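Changes to travel and parking at Brornuseck from the autumn
Estates and Services Office, 7 August 2026

The Estates and Services Office has completed its review of how staff, tenants and visitors travel to the Brornuseck site. The review began in April, after the local bus operator confirmed that the evening service along Station Road would be reduced, and it was widened in the following weeks to take in parking permits, cycle storage and the walking route from the railway station. The new arrangements have been approved by the Site Board and will come into effect at the start of the autumn term. They apply to everyone who holds a Brornuseck pass, including those employed by tenant organisations.

A total of 3,860 passes are now in use, which is the highest number since the site opened. Parking has not grown to match. On most weekday mornings the main car park is full before half past nine, and drivers who arrive later have been leaving their vehicles on the verges beside the Melis building and along the service road. The fire authority has written to the Office twice on this point, and the service road must be kept clear at all times.

"We received a great many replies to the travel survey, and a large number of them were long and thoughtful," said Debora Benedetti, Head of Estates. "The message on parking was mixed, as we had expected. The message on the footpath and the buses was very clear, and those are the areas in which we have been able to move first." 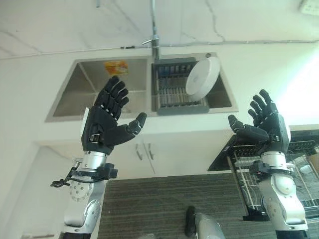 Shuttle bus

A shuttle bus will run between the railway station and the main reception on working days. It will leave the station every 40 minutes from 7.20 in the morning, with a break in the middle of the day, and the last departure from reception will be at 7.20 in the evening. The bus will also stop at the Melis building and, on request, at the lower gate. There is no charge to pass holders. Visitors may travel free of charge if they can show a letter or message of invitation.

The vehicle has a ramp and one wheelchair space, which may be reserved by telephone up to the afternoon before travel. Folding bicycles may be carried at any time. Full-sized bicycles cannot be carried.

The Office considered a later final departure. The cost could not be met from this year's budget, and the matter will be looked at again once there are figures for the first term. Staff who work regular evening shifts should speak to their line manager, who may apply on their behalf for a taxi allowance.

Parking permits

All existing parking permits will expire at the end of September. Those who wish to continue parking on site must apply for a new permit, even if their present one shows a later date. Applications will be decided on the basis of need in the following order:

- holders of a Blue Badge, or those with a medical reason supported by Occupational Health
- those with caring duties that cannot reasonably be met by public transport
- those whose shift begins before 7 in the morning or ends after 8 in the evening
- those who share a car with at least one other pass holder
- all other applicants

Permits in the final group will be issued for three days a week. Applicants may state which days they would prefer, and the Office will try to meet those wishes where it can. Past permits will carry no weight, whatever the grade or length of service of the holder.

A further 22 spaces will be provided on the old tennis court behind the Melis building. These will be marked for car sharers until ten in the morning and will be open to any permit holder after that time. The surface is to be relaid during the last week of August, and the gate on that side will be locked while the work is carried out.

Permit charges will stay at their present level for one year.

Cycling and walking

The cycle shelter beside reception will be replaced with a larger one, fitted with lighting and a locked gate opened by the site pass. When the work is finished there will be room for 83 bicycles under cover. Abandoned bicycles will be labelled at the start of September and removed four weeks later. Anyone who has left a bicycle on site over the summer should make sure that it carries a name and extension number.

Showers in the east wing will be open to all pass holders. Until now they have been limited to the tenants of that wing, an arrangement that went back to an earlier lease and that no longer serves a purpose. Lockers may be booked by the month at the reception desk. Towels are not provided. 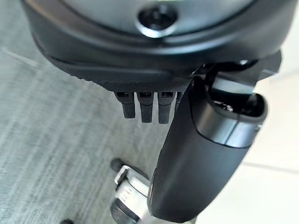 Three short black prongs below a rounded, dark grey housing.

The footpath from the station drew more remarks in the survey than any other subject. The section between the railway bridge and the lower gate is unlit and floods in heavy rain. The land belongs in part to the parish and in part to a private owner, and for that reason past attempts to improve it have come to nothing. The Office is pleased to report that both parties have now agreed in writing to the works. Drainage will be dealt with first, followed by low-level lighting, and the path should be ready before the clocks go back. During the drainage works walkers will be directed along Mill Lane, which adds a few minutes to the journey.

Leonardo Sartori, who represents the tenants on the Site Board, has asked that the Mill Lane route be gritted in the event of an early frost. This has been agreed.

Deliveries and contractors

Delivery vehicles will continue to use the north gate. From October, all deliveries that need a pallet truck must be booked with the goods desk by noon on the working day before. Contractors will no longer be given day permits for the main car park and should be told to park beside the goods yard. Tenants are asked to pass this on to their regular suppliers — a notice that may be forwarded is held at reception and on the staff pages.

How to apply and where to ask

Permit applications open on the staff pages in the last week of August and close in the middle of September. Paper forms may be collected from reception by those who prefer them. Decisions will be sent by email, and any appeal should be made in writing within ten working days. Appeals will be heard by a panel of three, one of whom will be drawn from the tenant organisations.

Questions on permits should be sent to Primo Villa in the Estates and Services Office. Questions on the shuttle bus and on cycle storage should be sent to Yaqin Lu. The full survey report is held in the library and may be read there during opening hours.

Comments (5)

D. Lo Presti
Very glad about the footpath. Will the lighting stay on all night or go off at a set time? I finish at nine twice a week.

Yaqin Lu (Estates and Services)
Thank you for your question. The lights will be on from dusk until 11 p.m. and again from 6 a.m. until sunrise.

eastwing_tenant
Three days a week is hard on those of us who live beyond the reach of the train. I hope the panel takes distance into account, it isn't mentioned anywhere in the list.

Marked as read by moderator

R. P.
Can the shuttle timetable be put up at the station as well please? The board on platform 2 still has the old bus times on it.

Primo Villa (Estates and Services)
We have asked the station for a space on the board and are waiting for a reply. Distance may be stated under "other reasons" on the permit form and will be read by the panel.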